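Stop tuning the grasp and write down what the robot thinks it is doing

Most of the arguments I have had about parcel handling in the past year have been about fingers. Which hand, how many joints, how soft the tips should be. I think these are the wrong arguments. The hands we can buy are good enough for a bag of clothes. What lets us down is the software between the camera and the hand, and in particular the part that decides what to do next.

Take the job we run at Katiyar. A mailing bag comes out of a crate, goes to the scanning pad, then on to the belt. A person learns it in a minute. Our first version was one long script with a timer on each step. If the bag was slow to come free of the others, the timer ran out and the arm moved on regardless. In November we pulled the logs for 269 failed cycles and read every one. In 84 of them the grasp was fine and the planner had simply lost track of where it was.

Plastic makes this worse. A bag folds, shines and changes shape as it is lifted, so the outline the perception module found a second ago is no longer the outline in front of it. Glare off a clear wrapper can look like an edge. Daylight from a window moves through the day and the thresholds you set in the morning are wrong by lunch. 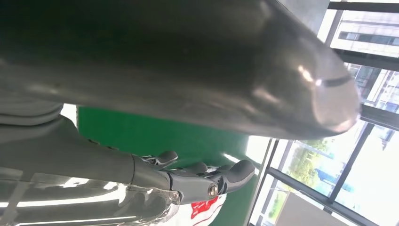
Ramesh Sisodia read a draft of this and disagreed. His view is that a better planner only hides poor perception, and that if the pose estimate were right the old script would have done perfectly well. He would spend the money on more labelled bags and a second depth source before touching the control code.

I take the point about labels. We were short of crumpled examples and we still are. But a perfect estimate of the bag does not tell the arm whether the last scan was accepted, and that was the question it kept getting wrong. We replaced the script with a small state machine of six states. Each state has a check that must pass before the next one starts, and a named place to go if it doesn't. We wrote it on top of Vakus, which gave us a log we could read without a decoder.

The two arms also needed to share that state. Before, each had its own copy and they drifted apart. The left would be holding a bag while the right was waiting for one that it believed was already on the belt.

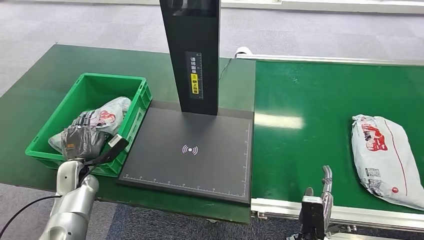 With one shared record, either arm can ask who has the bag and get the same answer. It sounds too simple to be worth an essay, but I have seen three teams, ours included, leave it out. Sutau had it as a late addition. Clukov has it now, after a rewrite that took most of a summer.

There is a cost. Checks take time, and our cycle is slower than the script was on a good run. Managers notice that, because the good run is the one they get shown. I would ask them to look at a full shift before deciding. A stalled cell needs a person to walk over, clear it and restart it, and none of that appears in the cycle time.

I'd also like to see vendors ship their planners with the failure paths filled in. The ones I have tried come with a neat demo of the steps going right and an empty function for everything else.

12 December 2021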